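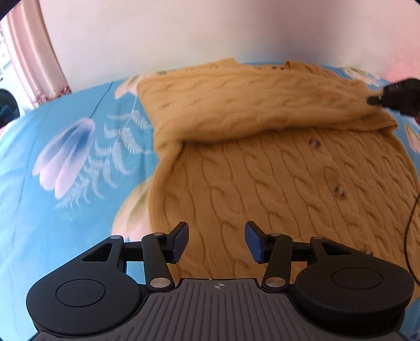 Team hoodies came Monday and I have opinions. 14 of them, for the Womgate evening league, ordered back in September when we all still thought there'd be a season to wear them to. I was the one who said "sure I'll handle the order" so if yours is wrong, it's me, sorry. First thing I noticed is the bulk. Heavy fleece, kangaroo pocket, double hood. They do not fold small. I can fold the upper part of a yellow cable knit cardigan back over itself and get a fat roll of knit, and these hoodies are fatter than that. Also no buttons, no zip. Some people wanted a zip. The vote was the vote.

So. How it went, for anybody doing this for their own team.

Got three quotes. Flandus was cheapest by a lot but wanted a 40 piece minimum, and we are not 40 people, we're not even 14 people most Tuesdays. Second place never wrote back after the first email. Went with Plundumden, small shop, two towns over, does mostly school stuff. Paid 1325 dollars all in with names on the back. Not cheap! But they'd do mixed sizes with no extra charge and the lady on the phone knew what a digital proof was for, meaning she sent one and then waited for us to say yes.

Print vs embroidery. We did embroidery for the chest logo and heat transfer for names. Li-hua wanted everything stitched. I wanted that too until I saw the price per name. The stitched logo looks great, tight, no loose threads on mine. The transfers look ok. Bit shiny. Ask me again after ten washes.

Sizing, ugh. Everyone please measure a hoodie you already own and like. Lay it flat, armpit to armpit, write it down. Half of you sent me "medium I think??" and the chart at this place runs long in the body and short in the arm. Jintana Thepsuriya has wrists sticking out like a kid in last years coat. She's being nice about it. I've got one spare large and she can have it if she doesn't mind it saying YEN on the back, because Li-hua ordered two and now only wants the one.

Color. The proof said navy. It is navy in my kitchen, and it's kind of purple under the gym lights. Next time I'm asking for a fabric swatch, they'll mail you one free, I just didn't ask. Dumb.

Washing:
inside out
cold
hang it up, don't tumble, the names will crack
no softener on the transfers

I already broke rule three with mine. It survived. Don't copy me.

One spelling mistake out of the whole batch and it was on my list, not theirs. They offered to redo it for the cost of the blank. Took them up on it, should be a week or so.

As for the league, still no word on when we get the gym back. Ho says his brother's team has been doing shooting drills in a driveway, counting makes, and he's on some 3000 since summer. I believe maybe half of that. But if anyone has a driveway and a hoop at a sort of normal height, speak up. We could do small groups outside, bring your own ball, wear the hoodie so I feel like the money went somewhere.

Pickup is from my porch, any evening after six, text first becuase the dog. If you haven't paid yet you know who you are. Cash or transfer both fine. Whoever still has the old pinnies from last winter, bring those too, I need to know how many we have left before I even think about ordering shorts.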